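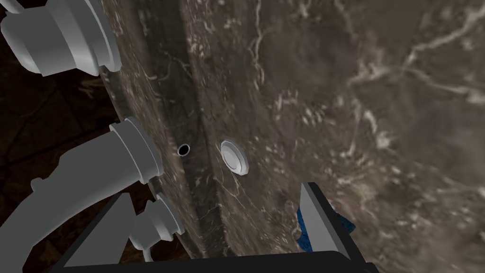

Why would anyone cover a simulated surface in brown marble when the real one is plain?

To keep a robot's control software from getting too attached to how things look, so that when it finally meets a real bench, with a color and a shine it has never come across, it carries on with the job.

That is the thinking behind a set of results shared on 24/03/2026 by the robotics group at Varnus, and it makes for a rather cheerful read if you have ever watched a perfectly good robot get flustered by a new tablecloth. The group has spent the months since August teaching a simulated arm to pick up small objects and move them elsewhere, and in every practice run the surfaces were dressed in something different: stone, wood grain, woven cloth, even a few patterns that (let's be fair) no one would ever want in their kitchen. The arm itself was left in plain gray, and only its surroundings changed.

The team used Alari, its own simulation program, and made 2,372 practice runs in all. Half of the work, the group says, went into close-up views, where the gripper sits right up against a patterned surface and there is very little else to go by. Those were the views that gave earlier versions the most trouble, and strong veins and streaks were the worst of the lot, as the software would now and then mistake a bright line for the edge of something it could grab.

The trained software was then moved to 2 real arms at the Clellgate lab and given 1,189 attempts at picking things up from surfaces it had not practiced on. It managed 631 of them, a little over half. The version trained on a single plain background got through around a third of the same attempts, so the gain is a healthy one, though there is obviously plenty of room left to grow!

Shiny surfaces are still a sore spot, and so are soft objects that change shape when squeezed. The group plans to take up lighting next, with help from the Kwiatkowski workshop, which will be building a new set of test benches for the purpose. The surface patterns used in the practice runs will be shared with other labs on request.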